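Climbridge Community Larder
Progress report to the Henríquez Fund
Period covered: August to the end of the year

Purpose of this report

The Fund awarded us 3,000 pounds to set up a sorting and packing table at our Edinton room, and to reduce the amount of donated food that leaves in the wrong bag or does not leave at all. The first 1,000 pounds was paid at the start of the period. This report covers what that first payment was spent on, how the table is now used, and what we want to change before the second payment is drawn.

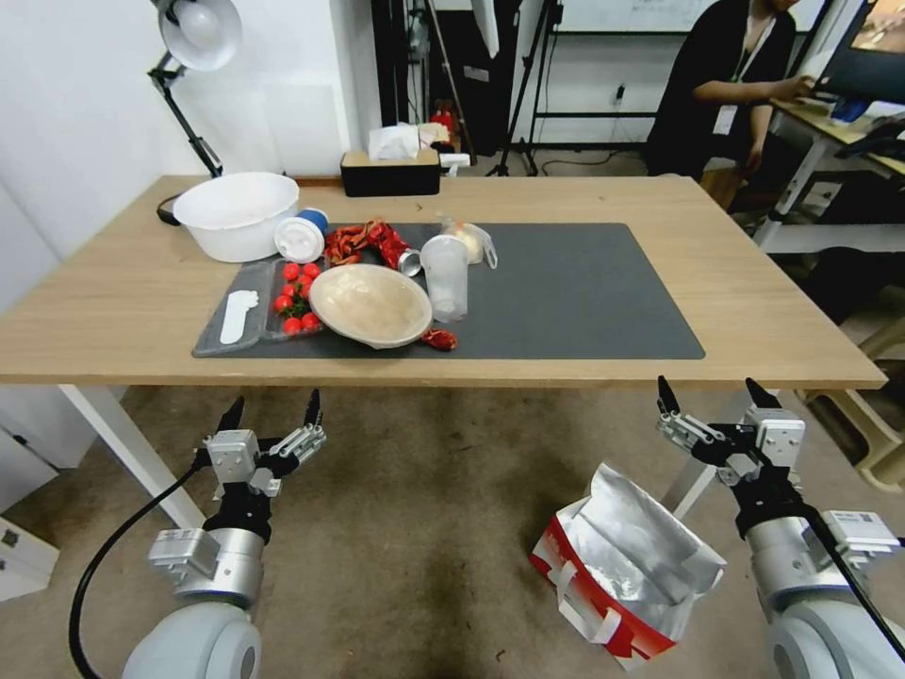 Reading time: 4 minutes

The table takes in mixed donations. Most bags come with a bit of everything: something fresh, something dried, a can, something from a bakery, and very often a cup or a tub that the household wants to pass on. Before August these were sorted on whatever surface was free. Fresh items were put down beside empties, and it was common for soft fruit to end up underneath cans.

We now work to one rule, which is that a bag is emptied completely before anything is packed. The whole contents go out on the mat where they can be looked at together. Fresh food is dealt with first, then dry goods, then drinks, then containers. Anything doubtful is set to one side until the end.

What was bought

The first payment covered the dark grey mat, a supply of divided trays, the large white basin and printed labels. The labels were ordered from Plistuvis along with the record sheets. The table itself and the desk lamp were already in the room and cost the project nothing. We have spent slightly less than we budgeted on trays and slightly more on labels, and the two balance out.

The mat has been the most useful purchase. It marks out the working area, so that things belonging to the session stay on it and things belonging to the room stay off it. It also stops round items rolling as far as they did on the bare wood.

Sorting fresh items
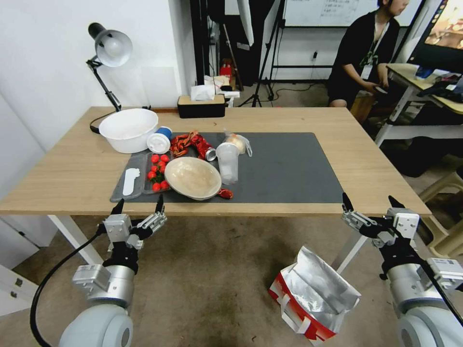
Small fresh items were the weakest part of our work last year, and they are where most of the effort has gone. Loose fruit and vegetables were being bagged with everything else and arrived bruised. They now go straight into one side of a divided tray and stay there until the bag is made up. Tomatoes can be left on their stems, as the small red ones in the tray have been, and the utensil is kept in the other compartment. A shallow bowl stands next to the tray for anything that needs a second look. We tried a deeper bowl in the first weeks and things were forgotten at the bottom of it.

Bread and buns stay in their own bags and are kept at the back of the mat, away from cans. Dried chillies have come in more often than we expected. They shed bits and single ones stray from the bunch, so they are now packed last in a paper bag of their own, with a label on it. We had complaints about chilli flakes in bread in the early part of the period and have had none under the new order of packing.

Numbers for the period

We made up nearly 170 bags from the table. Of these, 70 included fresh items, which is higher than we forecast in the application. We do not yet have a good figure for food thrown away. The record sheet asks for it, but it was filled in unevenly until late in the period and we would prefer not to report a total we cannot stand behind. A figure will be given in the final report.

Cans, cups and containers

Drinks cans have been a nuisance. Full and empty ones arrive in the same bag and get laid down together. Our instruction is that every can is picked up and checked as the bag is emptied, and that full ones are stood upright. This is not yet followed every time. Cups with lids have the same problem on a smaller scale, and they take up more room on the mat than they are worth. From now on we will accept clean cups only if they are separate from food.

The basin is for things that need rinsing. It stays on the left of the table. We have no sink in the room, so the basin is carried out and emptied elsewhere. This adds time to each session and was not allowed for in our plan. 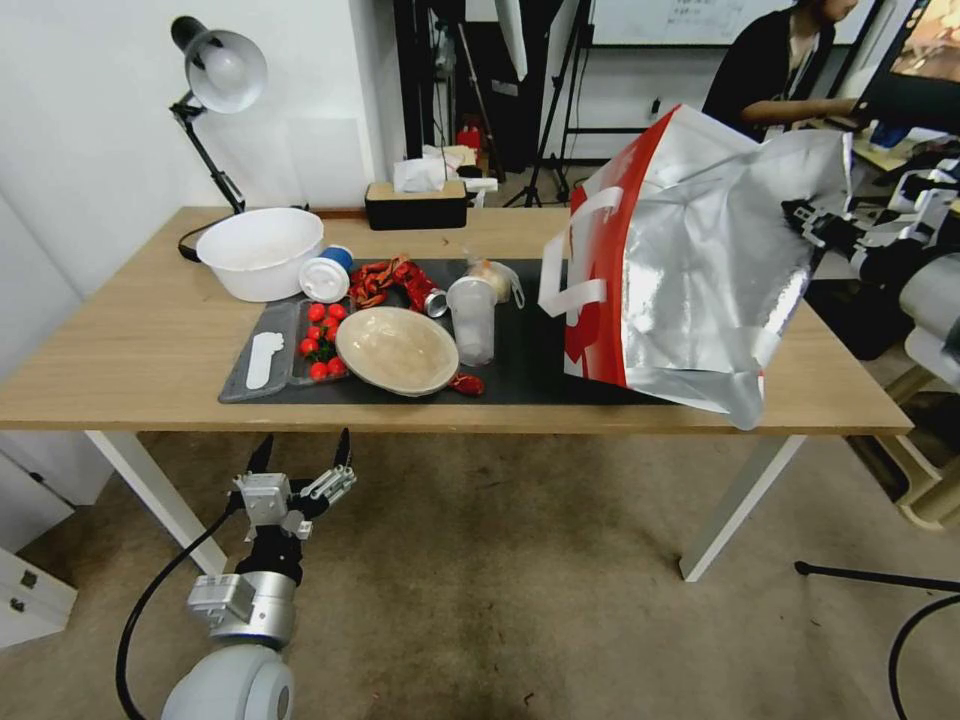
Packing and carrying

Insulated bags are used for anything that has to travel further than the Edinton estate. They hold their contents well, but they are bulky when open and take up a good part of the right side of the table, which is also where finished packing is supposed to go. We have asked for a low shelf beside the table for open bags. If the Fund agrees, this would come out of the second payment in place of the extra trays listed in the original budget.

Paper bags are used for local collection. The handles are adequate for dry goods. Two cans is the limit we now give for each paper bag.

The room

The room is shared, and we have the use of one table in it. This has worked well enough. The other desks are in use during our sessions, so noise is kept down and deliveries come to the front entrance only.

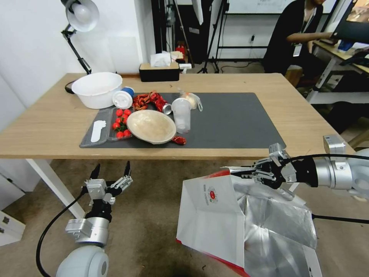 Storage between sessions is harder. Everything on the mat has to be cleared at the end, and setting it out again takes time that could go on packing. We have asked for two drawers to be set aside for trays, labels and record sheets. The answer is expected shortly and we do not think there will be a cost.

Lighting is good with the desk lamp on. The carpet is a concern when the basin is full, and we have put a washable floor mat on the list for the second payment.

Next steps

Record sheets will be checked at the end of every session, including the line for waste.
The low shelf and the floor mat will be bought once the change to the budget is approved.
The notice to donors will be rewritten to ask for clean, separate cups and no opened drinks.
Trays will be relabelled, as the first labels came off when washed.

We request release of the second payment on the terms set out in the award letter. Receipts for the first payment are attached, with the revised budget on a separate sheet.

Submitted 8th January on behalf of Climbridge Community Larder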